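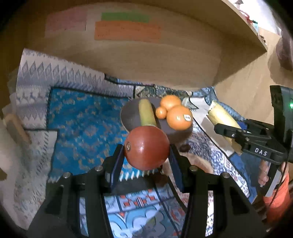

What is the Piltach security alert, and who does it cover?
It's the night-time movement order the district put in place after the checkpoint shooting on the Urnov road, and it covers Piltach and the villages up to the Troncoso bridge. Shops can open all day, so if you're after shiny red fruit with the sticker still on, go ahead and buy it!

Can I drive through Piltach at night?
Only with a pass. Without one you'll be turned back at the first barrier.

How do I get a pass?
Bring your identity card to the Gandow police post. A pass lasts 30 days, and the desk clears most forms in 12 minutes (wonderfully quick!).

What if soldiers want to search my house?
Ask to see the written order. You may stay in the room, and you should get a signed list of anything taken away.

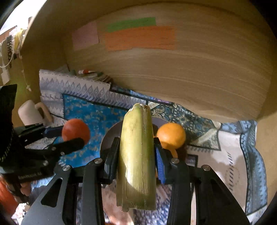 Corn in its husk.

Are farm lorries let through?
Yes, in daylight, with the load papers in the cab.

How long will the order last?
It runs for 90 days from July 2020 and can be renewed once.

Who answers these questions?
Fouad Morsy at the Gandow information desk. He loves a tricky one, so do send yours in!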